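Monday, April 13, 2020

Gripper comparison in sim, second round. Still no access to the bench, so all of this is on the workstation at home with the physics server running remotely. Logging it in more detail than usual so whoever picks up the controller work can see why the config files changed.

## What I'm comparing

Two finger models on the same arm, same wrist camera mount, same object set:

- **Ivell**: the segmented two-finger hand, black, with the linked joints. Heavier mesh, more collision bodies.
- **Jastix**: plain parallel jaw, flat pads, one moving joint mirrored to the other side.

Controller is Forkent for both, impedance mode. Position mode is only in there as a fallback for when the contact solver blows up. The Baek planner is doing the approach poses. I did not touch the planner this time apart from the clearance value, see below.

## Carried over from last time

The finger friction was wrong in the old Ivell file. Somebody (probably me, in October) had set the friction on the visual geoms and left the collision geoms at default. So every slip result we have for Ivell from before today should be thrown out. I moved the old logs into `old_friction/` and left a note in there.

The Jastix file was fine.

Also fixed: the wrist camera near plane. It was far enough out that the fingertips disappeared when the hand closed. Pulled it in and the fingers now render all the way through the close.

## Setup

Wood floor texture, wire rack, a box, and the small glossy items from the clutter set. I wanted the rack in because the thin rods are where the two hands ought to differ. Broad pads bridge several rods and stop. Narrow fingertips can get between them and catch, and then the arm keeps pushing.

Object poses are randomized from a fixed seed so both hands get the same layouts. 164 trials per hand. Each trial is approach, close, lift, hold, release. A trial counts as a success if the object is still between the fingers at the end of the hold. I'm not scoring placement.

Shadows are on. I know they cost render time, but the segmentation was trained with them on and it does worse without.
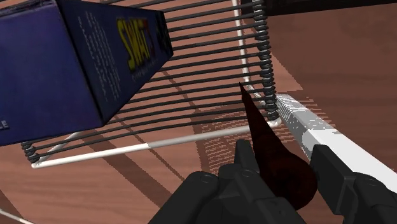 The cone item is the one I've spent most of the day on. It is wide and rounded at the base and comes to a point, so the grasp height matters a lot. Closing low on the rounded part is stable for both hands. Closing any higher means the pads meet a sloped surface and the object squirts out downward as the force ramps up. Baek picks the grasp height from the object centroid, and for a cone that is a bit too high to be safe. I put in a manual offset of 8 mm toward the base, for this item only. It should come from the shape, but that is a planner change and I don't want to mix it in with a gripper comparison.

The other trouble is when the object is up against the rack. The planner treats the rack as one solid hull by default, so it refused a lot of layouts that were fine. Switched it to the per-rod collision geometry. Planning is much slower now but it stops rejecting everything near the edge. Then I had to drop the clearance value, otherwise the padded rods overlap each other and you are back to a solid hull anyway. Clearance is at 4 mm now. At 2 mm the Ivell knuckles brushed the rack frame on the way in, so don't go lower than 4 with that hand.

The coils at the ends of the rods are a separate problem. They are modeled as actual coils in the visual mesh. For collision I replaced them with a capsule per column. Contact with the real mesh produced tiny forces in every direction and the Forkent force estimate turned to noise. With the capsules it's quiet.

## Results so far

I'm not writing the success rates down yet. The Ivell batch finished but the Jastix batch died partway with a solver warning, and I don't want half a table getting copied into somebody's slides. What I'm comfortable saying:

- On boxes and flat-sided items I can't tell the two apart.
- On rounded items Ivell is better. The linked segments wrap a little as they close, and the object settles into the hand before the force comes up.
- On the cone, with the offset in, Ivell holds it and Jastix sometimes rotates it. The rotation is around the line between the pads, as you would expect from two flat contacts. It usually still counts as a success the way I'm scoring, which is a weakness in the scoring.
- Near the rack Jastix is easier to plan for. The hand is slimmer from the side and there is less of it to hit anything with.
- Ivell costs roughly twice the wall clock per trial. Most of that is contact pairs inside the hand itself.

That last one can be improved. Neighboring segments in the finger can't touch each other in any reachable pose, so those pairs can be excluded. I did it for the left finger as a test and got identical trajectories. Will do the right finger tomorrow and rerun a handful of trials to make sure nothing changed before committing.

## Camera notes

Wrist camera only for this. The large box in the clutter fills a big part of the view when it lands on the near side of the rack, and then the depth-based segmentation merges the box and the rack wherever they are close together. I tried raising the depth discontinuity threshold first, which was the wrong way. Lowering it separates them but also chops the rack into strips. Strips are okay for our purposes. The planner gets the rack geometry from the sim state anyway and only needs the mask for the target object.

There is some aliasing on the rack at steep angles, where the rods line up close to the pixel rows. You get speckle along the frame and a stippled pattern in the shadow under the rods. The mask for dark objects picks up bits of that shadow. Turning on multisampling helps with the rods and does nothing for the shadow, which comes from the shadow map resolution. I doubled the map size and the speckle got finer but did not go away. Left it doubled.

If we ever want to use these renders for training again, the shadow thing needs a proper fix. For this comparison it's fine.

## Controller

Forkent stiffness during close is the same for both hands. I tried lowering it for Ivell, thinking the compliance would stack with the finger linkage, and it did, but the wrist then sagged visibly on the heavier items during lift. Put it back.

Force ramp: the default is a straight ramp to target. I changed it to hold briefly at first contact and then ramp. Better on the cone with both hands. No difference elsewhere. I'm keeping it for all items so there's one less thing that varies.

One bug to report: if the close command arrives while the approach is still settling, Forkent takes the current pose as the reference, including the leftover error. The hand then closes a little off center. I added a settle check in the trial script. It belongs in the controller.

## To do

- [ ] Rerun the Jastix batch with a smaller timestep, find the layout that triggers the warning
- [ ] Exclude neighbor pairs on the right Ivell finger
- [ ] Add object rotation during hold to the trial log
- [ ] Send the settle bug upstream with the short log attached
- [ ] Check whether the cone mass is sensible, it feels light in the lift traces
- [x] Move old Ivell logs
- [x] Near plane fix

Configs are pushed to the comparison branch. The Jastix batch is restarted and running overnight.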